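Keep the hall kitchen, and keep the cups

Diralcombe council wants to take the kitchen out of the community hall. The plan went up in the library foyer before Christmas and drew very little comment, which I put down to the time of year. The sinks and benches would go, the wall would be knocked through, and the space would become a second meeting room with a screen. Groups wanting food would bring in a caterer. Groups wanting a cup of tea would use an urn on a trolley, with disposable cups supplied by the hirer.

I think this is a mistake, and I would like to set out why while there is still time to change it.

The argument in favour is about use. According to the notice, the kitchen is booked as a kitchen for 30 days of the year. The meeting room next to it is in demand and sometimes turns people away. Put that way, the case looks settled. But a booking is a poor measure of a kitchen. When the garden club hires the main hall, it ticks the box for the main hall and then washes up in the kitchen afterwards. The playgroup does the same. So does the blood pressure clinic, where the nurse fills her kettle. None of them appears in the 30 days.

I grew up in Sarneck, where the hall lost its kitchen when I was in high school. The hall stayed open and the roof got fixed. What went was the part of the evening after the meeting. People used to stand at the sink for half an hour with tea towels, and a good deal of the town's business was done there. Somebody would mention that their mother needed driving to an appointment, and somebody else would be going that way. Once the kitchen was gone, the meeting ended and everyone walked to their cars. It took a few years for attendance to drop, and by then the kitchen was not the reason anyone gave.

Washing up is dull work, and that is part of its usefulness. It gives shy people something to do with their hands. A newcomer who would never cross a room to introduce herself will pick up a tea towel and ask where the plates go. I have seen this with people of every age and I did it myself when we moved here. I knew four people by name at the end of my first August supper, all of them from the draining board.

Then there is the matter of the disposables. The hall has two cupboards of crockery and a shelf of plastic cups for the children, bought at different times and by different groups. None of it matches. The plan describes it as "assorted items for disposal". Most of it has years left.

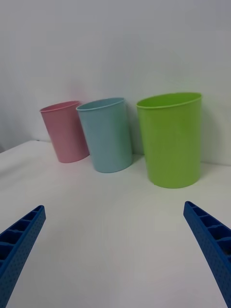 Plastic cups, pink and light blue among them. Good for many more rounds of cordial.

I asked for the price of the paper cups the council already uses at its own events, and was told a carton from the current supplier costs $90. A small group might make a carton last a year. A large one would go through it in a season, and would have to buy lids and stirrers as well. These are not large sums, but they fall on the groups, and they come every year. A cup that can be rinsed has been paid for already. I would add that the same council has a waste policy asking residents to avoid single-use items where they can. It would be reasonable to expect the hall to go along with it.

The renovation itself is costed at $2,800 for removing the fittings and capping the pipes, with the wall and the screen to be quoted separately. I have not been able to find out what the second quote came to. Putting a kitchen back, should a later council want one, would cost far more, as the old kitchen is allowed to stand under rules that a new one would have to meet from scratch. Anyone who has renovated a house will know how this goes. Taking out plumbing is cheap. Putting it in is another thing.

I do accept that the meeting room is a real need. Junpei Ichikawa, who runs the evening English classes, wrote to the local paper saying his students had been moved three times last year to make way for other bookings. He is right to be annoyed, and his classes are among the best things the hall does. But he also wrote that his students share supper at the end of each term, and I would like to know where he thinks the plates will be washed.

There are other ways to find a room. The old office at Myklebust Reserve has been locked since the parks staff moved out. It has heating, a toilet and a ramp. It would seat 50 with the partitions taken down, and it is a short walk from the bus. The stage end of our own hall could be curtained off for small groups, as was done when the school was flooded. I am not claiming either is perfect. The notice in the library does not mention them, and I would want to see them costed before anyone took a crowbar to a working sink.

It is also worth looking at how Iker handled the same question. That town is smaller than ours and has less money. It kept its kitchen, put in a second-hand commercial dishwasher, and changed the booking form so that hirers of the main hall tick a separate box if they use the kitchen. The recorded use went up straight away, though people were doing what they had always done. The form had simply started asking. We could change our form this month for the price of the photocopying, and decide about the wall after a full year of proper figures.

Some will say that a kitchen is a sentimental thing to argue over when there are roads to seal. I can see that. I drive on the roads too. But the hall was built by subscription, and the people who paid for it put the kitchen on the sunny side, with a window over the sink and a hatch through to the floor. They thought about where the work would be done and who would be doing it. The plan would put a screen across that window.

Written comments can be left at the council office or sent by post, and they need a name and a street address to be counted. If your group uses the kitchen without booking it, say so, and say how often. That is the figure missing from the notice.

February 15, 2025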